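Seventy Years Old and Still a Terrible Idea: A Week With the Ferri Gostia

By Mared Bellis
2019-01-03

The clutch let go at the second traffic light, and I want it on the record that I was warned. Amedeo Monti had walked me around the car twice that morning, patting it like a horse, and both times he finished at the driver's door with the same advice: don't sit in first with your foot down, she hates it. So of course I sat in first with my foot down. The light changed, the Gostia hopped forward like a startled rabbit, stalled, and a delivery van behind me got to enjoy the full width of that lovely round tail for a good long while.

If you've never heard of a Ferri Gostia, you're in excellent company. I grew up in a house where car magazines were stacked on the stairs, and I'd only ever seen one in a tiny black-and-white photo. It's a little coupe, rear-engined, with a nose that looks faintly surprised and doors hinged at the back. The factory quit making them so long ago that the owners' club newsletter still gets excited about a found door handle. (I've read that newsletter. The door handle got two pages!)

Amedeo has had his since he was a student. He paid for it with a motorcycle and a promise to paint somebody's kitchen, and he swears he did paint the kitchen. Since then it's been blue, then cream, then a sort of mustard he won't discuss, and now it's blue again. He wanted someone to drive it for a week the way a regular person would, groceries and rain and all, before he decides whether to sell. I said yes before he'd finished the sentence.

Getting in

You fall backward into a Gostia. There's no other way. You back up to the seat, aim, and let go, and then you pull your legs in after you and hunt for the door, which by now is hanging open somewhere near the front wheel. I got it down to one smooth motion by the third day, though my sister filmed me on the second and has shown the clip to everyone we know.

Once you're inside, it's wonderful. The dash is painted metal, the same blue as the body, and there's one big dial straight ahead with a needle that bounces whenever you hit a bump. The wheel is thin and enormous. There's a little shelf where you'd expect a glove box, and whatever you put on it ends up in your lap at the first left turn. I lost a peach that way and found it two days later, by smell.

The heater works. I need to say that because every person I met in a parking lot asked me about it. It works by blowing air past the engine and into your left ankle, and only your left ankle. My right foot was cold for a week.

On the road

Amedeo told me the car would do 70 miles an hour. I believe him the way I believe my uncle about his high school track times. I got the needle to bounce past 60 on a downhill with the wind behind me, and at that point the mirror had turned itself to face the floor and I'd stopped being able to hear my own singing, so I called it a day.

But slow it down, get off the highway, find a road with some bends in it, and oh boy. The steering is so light and so quick that you sort of think the car around a corner. It leans, you lean, the engine makes a noise like a sewing machine with ambitions, and you come out the other side grinning. I took the long way home every single night. One evening I took the long way to the long way.

The brakes are drums all around and they need planning. I started leaving room in front of me that other drivers took as an invitation, so I spent most of my commute dropping slowly backward through traffic.

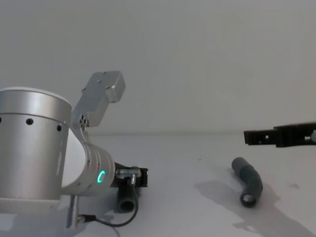

The people who keep them going

There are 168 Gostias left that anyone can vouch for, and the reason we know that is Agata Fabbri. She keeps the register in a set of green ledgers and, as of June, a spreadsheet as well, and she can tell you the color, the owner and the last known whereabouts of every car on it. I called her to ask a quick question about gearbox oil and hung up an hour and a half later with a recipe for plum cake.

"People think the rust kills them," she told me. "It's the sons-in-law. Somebody dies, the son-in-law wants the garage."

Agata put me on to Min-kyu Son, who runs a shop called Trillness a couple of exits past my house. He mostly does brakes and exhausts on perfectly ordinary cars, and he has a Gostia under a sheet at the back that he works on after hours. His has been apart for five years. He showed me the engine, which was on a bench, and the gearbox, which was under a different bench, and the seats, which he thinks are at his mother's.

Parts are the whole game, he says. Window rubber comes from a tractor. The fuel pump can be rebuilt if you have patience and very small fingers. The exhaust he bends up himself, and he's made them for owners he's never met, who mail him a check and a sketch with measurements on it. He looked mine over for free, tightened something, tutted, and told me to stop sitting in first with my foot down. Word gets around.

The drive to Gutilholm

For the last day I wanted a proper trip, so I packed a flask and a blanket and pointed the Gostia at Gutilholm, out on the coast, where the club holds its summer meet in the field behind the chapel. There was no meet on, obviously, only me and some gulls and a man walking a greyhound. I parked on the gravel anyway. The man came over and told me his aunt had one in gray and that it caught fire, twice, and she loved it more after each fire.

I had my coffee on the hood. The engine's in the back, so the metal was stone cold, but I'd brought the blanket. Then it started to rain, and I found out that the wipers have one speed and it's the speed of a person waving goodbye to a ship. I drove home at a crawl with my nose against the glass, one warm ankle, and a trickle coming in over the passenger door that I caught in the flask lid.

So would you buy one?

Marisa Morelli, who edits these pages and has to read my expense claims, wanted a straight answer. If you need one car, no. Please don't. You'd be late for everything and you'd smell of gas at weddings.

If you've got something sensible in the driveway already, and a dry garage, and a neighbor who likes you, then I don't know, maybe call Agata. She says there are two cars looking for homes right now, one running and one "complete," and she did the quotation marks with her voice. Go drive the running one first. Take it somewhere twisty and stay under 50.

Amedeo came to collect his on the bus. He walked around it twice, patted the roof, and asked how she'd been, and I told him about the light and the van and the peach. He laughed so hard he had to sit down on my front step. Then he fell backward into the driver's seat in one go, no hands, and reached way out for the door.

He still hasn't made up his mind about selling. I've measured my garage, just in case.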